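Etching on polished marble in a hallway: hone the whole run or spot repair?

Posted in: Floors & Tile > Natural Stone

Montserrat Tejada
27 Aug 2021

I have a white marble floor with gray veining in a hallway, polished finish, 14 years old. In July a bottle of descaler leaked on it overnight. The result is a dull patch next to the wall, slightly rough to the touch, no color change. The cleaner sold with the floor (Muvell Stone Daily) does nothing to it. I tried a marble polishing powder on a damp white pad, two passes. The edge of the patch improved, the center did not.

Do I have to hone the full length of the hallway, or can the patch be done alone without leaving a visible halo? I own a variable speed polisher and can rent a floor machine.

Fenna Hoekstra

A mark you can feel is past what powder will fix. Powder works on light etching only. You need to go back to a honing step and come up again.

Start at 400 grit with a resin diamond pad, wet, low speed, pad flat. If the roughness is still there after a few minutes, drop to 220 and then repeat 400. Continue through 800, 1500 and 3000, and finish with the powder. Widen the area a few inches at each grit so the transition is gradual. Rinse and vacuum the slurry between grits — one stray coarse particle will scratch the finish you just made.

Check the result from a low angle, looking down the length of the floor toward the far end. Halos that are invisible from directly overhead show up that way. 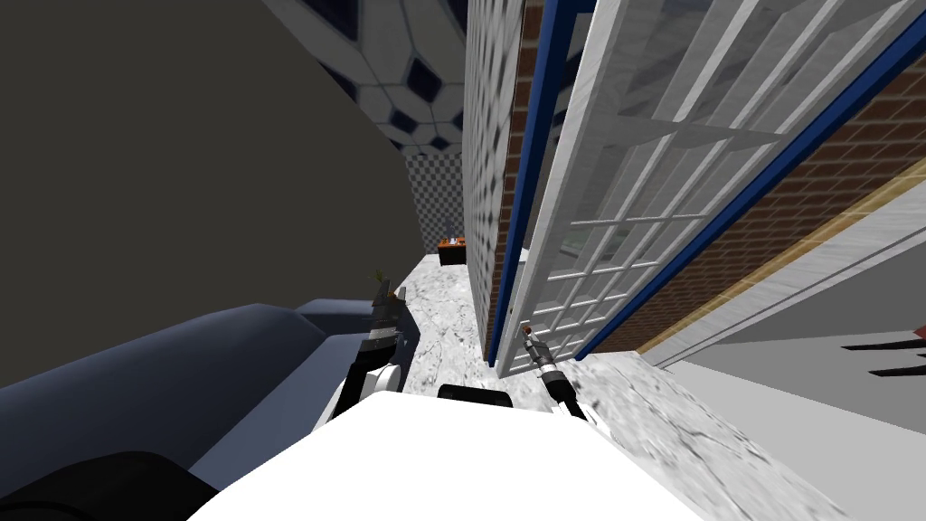
Makowska disagrees on the spot repair and says a long run should always be honed wall to wall, as a blended patch on polished stone will catch the light differently for good. I would still try the patch first. It costs a set of pads, and full honing remains an option afterward.

Stadorov

just use vinegar and baking soda, worked on my shower

Fenna Hoekstra

Do not put vinegar on marble. It is an acid and will make a second etch.

Related
Removing rust stains from limestone
Does sealer prevent etching?
Grout haze on honed travertine
Renting a floor machine: pad sizes

Contact | Terms | Back to top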